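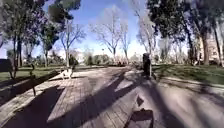

Njoroge Mrema

Filed under: Club Kits & Outdoor Rovers
Dec 4, 2025

So this is the Vustaletti, the park rover kit our club has been building on since September, and I finally get to put up a page for it! We meet at Makdale, we're mostly high schoolers plus me, and we wanted a kit that could leave the gym floor and go for a proper walk.

You get the chassis, the drive motors, a mast for your sensors (bring your own, or add the Jikuteo camera with the wide lens, the one we run) and 2 battery packs. One pack gives us around 30 minutes on paving, a bit less on grass. Assembly took our newest team two meetings, and one of those was mostly hunting for a hex key.

What I like best is how much there is to work on once it rolls. Long tree shadows across the pavers are a great workout for path-finding code - our first version treated every dark stripe like a wall and just sat there, poor thing. Then there's its own shadow, mast and all, pointing up the path when the sun is behind it. Add a litter bin, a low curb, somebody out walking and a small dog trotting the other way, and you've got plenty for a whole semester.

Good to know before you order: the kit is $527 for clubs and schools, spare wheels are extra, and the starter code is written for the Won controller board, so please check what you already own. It isn't waterproof. Keep a student within 10 feet of the stop button on every run, we do.

Orders placed this week go out after our Saturday build session.

14 shares | 6 comments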